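# Surfaces of Kundcombe, part one

19 May 2022

Every building has a page somewhere showing off its staircase. Ours has no staircase worth the name, so we are doing the tops: desks, benches, counters, the shelf by the kettle that people insist on calling a worktop. Mahnaz Kazemi had the idea and I had the free afternoon, and between us we have managed a gallery with one picture in it. The rest are coming. I am told that in July the light in the front room is excellent and I will have run out of excuses.

Some background, for those who don't work here and have wandered in from a search for something more useful. When we took over Kundcombe the furniture came with it, in the sense that the previous tenants had looked at it, looked at the width of the door, and gone home. A good half of it was brown. We kept the brown things that were square and solid and gave the others to a man with a trailer, who accepted them with the expression of somebody being handed a damp cat.

That left us short of flat places to put things, so we bought pale ones. Mahnaz wanted pale because the building faces the wrong way and swallows light from about lunchtime onwards. I wanted whatever arrived soonest. The supplier was Duludus, who sell to schools and offices and will sell to us too provided we spend more than 700 pounds, a threshold we reached by adding a coat stand. The coat stand will not be appearing in this gallery. It has no top to speak of and it has already fallen on me.

The pale range is called Gonero. The catalogue shows it in a room with one lemon on it. We have never owned a single lemon at a time, or a bare table, and on delivery day the first top had a roll of tape, two coats and a sandwich on it before the legs of the second were out of the cardboard.

I should explain why anyone would want to look closely at a plank of pale wood, and I can only say that it happened to me by accident. I had a long telephone call with an insurance company. There was music. I had 18 minutes of it with nothing to look at except what was underneath my elbows, and by the time a human being came on the line I had become quite attached to a bit of grain and had to be asked for my postcode twice.
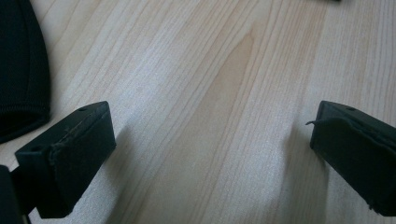

*Pale top, front room. The pointed arch in the middle is known in the trade as a cathedral, and in this building as the thumb.*

The argument over the name has gone on longer than it deserves. Mahnaz says cathedral, which has the advantage of being correct. Hauke Voß, who rents the room at the back and mends clocks in it, looked at it for a while with his head on one side and said "thumb", and there has been no going back for me. The lines narrow as they go up and close over in a point, a warmer tan than the wood on either side. Once you've seen a thumb you'll be no good for cathedrals again.

You get that shape when a board is cut along the log a little way off the middle, so that the knife or the saw goes through the rings at a slant and opens them out into long stretched arches. Cut it the other way and you get straight stripes, very tidy, like a shirt. I learned this from a library book that I had taken out in order to find out how to remove a ring left by a mug. The mug chapter was two lines long and said to use a coaster.

The grain on either side runs off at a slant in fine lines, some no thicker than a hair and others broad enough to have a bit of presence. I had always thought of pale wood as the colour you choose when you can't face choosing one. Sit at it for a week and it is beige, biscuit, a bit of straw, and a bluish sort of white where the light from the window lands on it. In the late afternoon it goes the colour of a digestive. Mahnaz has asked me to stop comparing the furniture to biscuits in front of visitors.

## How we look after them

Badly at first. For the first month we used the spray that came with the building, from a bottle with no label and a strong opinion about lavender. It left a film you could write your name in. Now it's a cloth wrung out hard, then a dry cloth after it, both going with the grain. Hauke does his own with a brush he won't let anyone else touch, and finishes by blowing on it, as if it were a clock.

- Wring the cloth out until it complains, then once more.
- Crumbs off first. Wiping crumbs is just moving them to the floor by a longer route.
- Felt pads under anything with feet. The drawer by the door has a packet of 80, of which we have used 10, and two of those are holding the drawer shut.
- Mugs go on the coasters. The coasters are the round things currently propping up the printer.
- Tea gets wiped up when it is spilt. Tea found later should be reported to Mahnaz by whoever finds it, and she will ask who did it in a voice that generally gets an answer.

## Still to come

**The bench in the back room.** Hauke's, so by appointment. It's oak, older than any of us, and has a groove along one side worn by somebody's sleeve over a very long time. He has agreed to clear it for a picture and has since stopped mentioning it.

**The kitchen counter.** Grey speckle, of the sort that hides everything. I've lost a pair of glasses and a pale sort of raisin on it and only recovered the glasses.

**The Mahlangu table.** The big one upstairs, named after the firm that made it, whose stamp is underneath where you can only read it lying on your back. I have done this. People came in for a meeting while I was down there and we all carried on as normally as we could.

**The shelf by the kettle.** Under protest. Mahnaz says a shelf is a surface and that I'm being a snob about it.

If you work here and feel your own desk has been overlooked, leave a note in the tray. Please don't tidy it specially. We had one volunteer who polished hers for the occasion and then wouldn't let anybody put anything down on it, and she spent most of a Thursday typing with the laptop on her knees.

Requests to rename the thumb should go to Hauke, second door on the left, and knock first because of the springs.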